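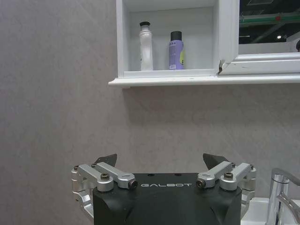 Bathroom cabinet

A bathroom cabinet is a small cupboard, usually hung on the wall above or beside the washbasin, in which a household keeps the things it reaches for every morning and evening: shaving foam, deodorant, toothpaste, plasters, the good scissors. In Britain it is often simply called the medicine cabinet, although in most homes the medicines were moved somewhere drier long ago and the name has stayed behind out of habit.

Forms

The commonest form has a single mirrored door, with the glass set into a frame or covering the whole front. A second and very well-liked form combines a mirrored door with an open niche at one side, so that tall bottles and cans in daily use can stand in plain view while everything else is shut away. Many cabinets of this sort also have a narrow ledge along the bottom, handy for a comb or a ring taken off before washing one's hands, and generally the first part to collect scuffs and specks.

White has been the usual colour for as long as most people can remember, partly from an old association with cleanliness and partly, one suspects, from a wish to brighten rooms that seldom have a large window. It looks especially well against a grey or stone-effect wall, where the edges of the cabinet stand out crisply.

Dimensions

There is no fixed size. The Rilura, a plain family cabinet with an open niche on the left, was sold at 400 mm wide, and its niche was 255 mm high, enough for a full-sized shampoo bottle with its cap on. The later Temex was deeper by 40 mm, which owners of large hairsprays greatly appreciated — and which people with low basins rather regretted when they bent down to rinse their faces.

Wear and repair

Steam and splashes are hard on painted surfaces, and the corners of the door frame tend to suffer first. A door that is always pushed shut from the same spot may chip at its lower corner, and once the white finish has broken, damp can creep in underneath and lift more of it. Matúš Danko, who restored cabinets in Hurnach for many years, advised letting a damaged corner dry out for 5 days before filling it, then sanding it lightly and giving it two thin coats of enamel. Larger gaps in the trim are better mended with a new piece.

Mirror glass should be wiped with a soft, barely damp cloth, taking care along the lower rail, where water likes to gather and sit.

See also: Washbasin; Mirror; Shelf; Airing cupboard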